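# Oiling a pale table without turning it orange?

**sutis_mont_dweller**

We bought a long kitchen table secondhand in April. The seller said it was ash with no finish left on it. It's pale, almost yellow, with thin brown grain. I want to keep it that color. My father-in-law says oil. My sister says water-based poly or nothing. I've never finished anything bigger than a cutting board.

The table gets used for every meal plus homework. There are 3 kids. What would you put on it?

**plankton77**

Water-based poly, matte. Any oil will yellow it. I did a pine desk with Danish oil and it looked like a pumpkin in 2 years.

**halfinch**

Pine goes orange with anything, including nothing. I wouldn't judge ash by pine.

Hardwax oil with a little white pigment in it is what you want. Several companies sell one for light woods. You wipe it on thin, wait, wipe it off. If a spot gets damaged you sand that spot and redo it. With poly you end up stripping the whole top.

**plankton77**

You can spot repair water-based poly fine if you're careful.

**halfinch**

I've tried. I could see the patch from the doorway every morning until I gave up and stripped it.

**mahama_road**

Before anybody buys a can of anything: what did the old owner use on it? "No finish left" usually means there's still some in the grain. Put a few drops of water on it in several places. If they sit up as beads, there's still something there and your oil will go on blotchy.

**sutis_mont_dweller**

Did the water test just now. It soaks in at the middle. Near one end it beads up. So I guess I'm sanding.

**mahama_road**

Yes. 120, then 150. Stop at 150 for hardwax oil, it needs some tooth. Vacuum it between grits and go with the grain the entire time, even by hand at the ends.

**greta_grain**

I'd think about how the boards will look once it's finished, because any finish makes the grain stand out more than it does bare.
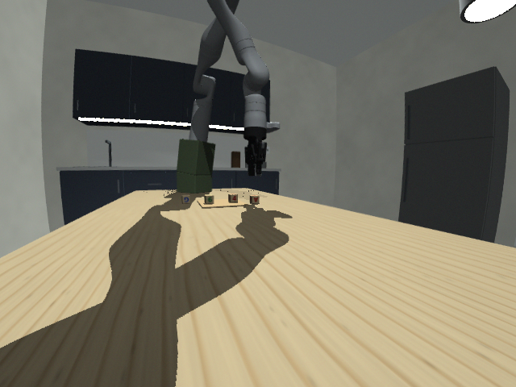
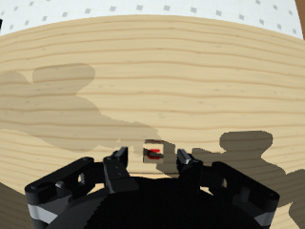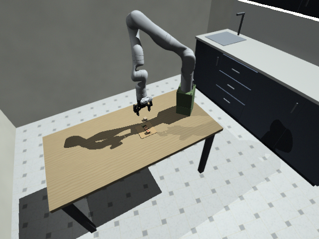

Grain contrast is the part people forget to ask about when they pick a finish. Clear oil darkens the brown lines more than the wood between them, so a quiet top can come out looking striped. On a top like the one in the first picture, with narrow brown lines running the length of the table on a yellow-tan ground, I'd use the pigmented oil and keep the first coat very thin. Pigment settles in open grain, and if you put it on heavy the lines go chalky. Try it on the underside first. Leave the sample a full week before you decide, as the color shifts while it cures.

Second thing is your light. If there's a window at one end, the long grain will show every swirl mark from a random orbit sander. Finish by hand.

**wakeder**

Agree with testing the underside, disagree about a week. I've never seen the color move after day two or three.

**greta_grain**

Mine did. It was noticeably warmer by day 7. Could be the brand.

**wakeder**

Could be. Mine was in a cold garage too, which slows things down.

**old_varnish**

I'll be the one to say it. With three kids and homework, use laminate or a tablecloth. I oiled our table and had a ring on it from a juice glass the same evening.

**halfinch**

How long did you let it cure? Same evening is too soon for anything. The one I use can be touched the next day but it wants a couple of weeks before you leave water on it.

**old_varnish**

Dry to the touch, so I figured it was done. The can didn't mention two weeks, or if it did it was in very small print.

**plankton77**

And that is my case for poly. You can eat on it much sooner.

**mahama_road**

Poly has a cure time too. It's shorter, but people wreck it the same way. Don't put a hot pan on either one.

**sutis_mont_dweller**

OK, I'm going with the pigmented hardwax. Two questions. Do I need to do the underside as well? And how much do I buy? The top is long, it seats eight.

**halfinch**

Underside, yes, one coat. People argue about it but it's cheap and it gives you practice before you do the side that shows. For the amount, go by the coverage on the can and get the next size up if you're close. You don't want to match a second batch halfway along.

**wakeder**

I've never done an underside and I've never had a top cup on me. Not worth crawling around on the floor for. Do the edges and the ends well, though. The end grain drinks it up.

Also lay your rags out flat outside when you're done. Don't ball them up and put them in the trash. Oily rags can catch fire on their own.

**sutis_mont_dweller**

Didn't know about the rags, thank you. I'm doing the sanding Saturday if it doesn't rain, since I have to carry it out to the driveway. Will test on the underside and post the color after a week.

**greta_grain**

Post it at day three as well, so wakeder and I can settle this.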